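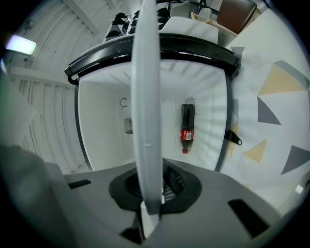

4. First start of the refrigerator

Read this section to the end before you connect the plug. It is valid for all Gulletti upright models sold through Pillesgate.

4.1 Before you switch on

1. Let the refrigerator stand upright for the night if it was transported on its side. The oil must flow back to the compressor.
2. Remove all tape and foam pieces from the shelves and the door.
3. Wash the inner walls with warm water and a little baking soda. Dry them with a soft cloth.
4. Check that the space behind the back wall is at least 50 mm.

CAUTION: Do not use an extension cord. Do not put the plug in the same outlet as a microwave oven or a heater.

4.2 Leveling

1. Turn the two front feet by hand until the cabinet does not rock.
2. Raise the front a little more than the back. The door should then close by itself from a half open position.
3. If the door still stays open, see section 7, Door and hinges.

Note: A refrigerator filled with food is heavy. Please do the leveling when it is empty.

4.3 Setting the temperature

1. Put the plug in the outlet. The compressor can wait a few minutes before it starts. This is normal.
2. Turn the dial to position 3.
3. Close the door and leave it closed for four hours.
4. Place a glass of water with a thermometer on the middle shelf and read it the next morning. The correct value is between 37 and 40 °F.
5. If the value is too high, turn the dial up by one position only and wait one more day.

In a cold garage (for example in November) the compressor runs less often, and the freezer part may become too warm. Keep the room above 59 °F.

4.4 Putting in the food

Let cooked food cool down first, and cover it. Bottles should not touch the back wall, they can freeze there. Leave free space in front of the air openings.

CAUTION: Never store spray cans with flammable gas in the refrigerator.

4.5 If the power is cut

Keep the door closed. When the power comes back, set the dial as before and check the food after one hour. Throw away meat or milk if you are not sure.

Text: Mei-kuen Wan. Checked by Chin-lung Yau, service office Stindamside.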